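**Zirkard cell** is the common name for a tabletop robot work cell and its matching simulation, used to test block handling, button pressing and simple placing tasks. The name covers the physical table, the single arm mounted at its front edge, the wrist camera, and the rendered copy of all three. The cell is best known for its setup routine, in which most checks are run in the rendered copy before the arm is powered.

## Background

The cell grew out of an earlier bench built by Mitero, a small maker of teaching equipment. That bench had no simulation, and a change of gripper fingers meant an afternoon of hand measurement. The Plukumport workshop rebuilt it with a fixed base plate and added the rendered copy. The control software, called Melnyk, runs both versions from the same settings file, so a value changed for one is changed for the other.

## Layout

The arm reaches over a wooden tabletop and carries a two-finger gripper. A camera on the wrist looks down past the fingers. Loose blocks are placed on the open part of the table, and fixtures with buttons stand at the side. Target areas are drawn as colored outlines in the rendered copy. On the physical table they are marked with tape at the start of each series and removed at the end.

## Setup

Setup follows a fixed order: base, wrist camera, fingers, table objects. A later step is not started until the earlier one has passed, and a failure at the camera step sends the operator back to the base bolts.

The base is leveled first. The arm is then moved to its home pose and the joint offsets are read. If any offset has changed from the stored value, the arm is homed again before a new value is written.

The wrist camera is checked with the gripper fully open. Both fingertips should show in the lower part of the view, one at each side, with the work area between and above them. If only one tip shows, the camera bracket has turned and must be loosened and reset. 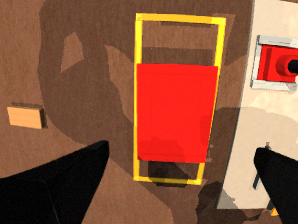
Lighting is set at the same stage. The rendered copy uses a strong lamp that throws soft-edged shadows over the table, and a block lying in shade can be harder for the vision software to find than one in direct light. Operators run the detection check with blocks in both conditions. Colors are left at their default values during this check, as a change in block color hides faults in the lamp settings.

The finger check comes next. The gripper is opened and closed 24 times in the rendered copy, then 10 times on the physical arm at low speed. The two sets of finger positions are compared by Melnyk, which reports any gap between them. Small gaps are corrected in the settings file. Larger ones usually point to a worn finger mount.

Table objects are added last. A block has to sit flat before a run begins – in the rendered copy, a block placed slightly below the surface will jump when the physics starts. The usual cure is to raise its starting height and let it drop.

## Upkeep

The physical cell is wiped down daily and its cables are looked over for rubbing at the wrist. Finger mounts are tightened after every 120 hours of running. The pads are replaced when they look polished or when light blocks begin to slip.

The rendered copy needs upkeep too. Its camera position is compared with the physical bracket once a month, and the table texture is replaced when the real tabletop has been sanded or refinished. A reference set of 1,105 stored views is replayed after each software update. Views that no longer match are reviewed by hand, and the update is held back until they are explained.

## Common faults

*Drifting targets.* An outline that moves against the table between runs is nearly always caused by a stale base offset. Homing the arm and reloading the settings file clears it.

*Finger contact with fixtures.* With the gripper wide open, a finger can strike a side fixture when the arm turns near the edge of the table. The keep-out zone around the fixture should be widened before the run is repeated.

*Button not registering.* On the physical fixture this is usually a loose connector. In the rendered copy the travel limit of the button is checked first, then the contact setting of the fingertip.

## Versions

Two versions of the cell are in use. The first has a bolted camera bracket, and the second has a keyed bracket that fits only one way. Settings files from the first version can be loaded on the second, but the camera step must be repeated.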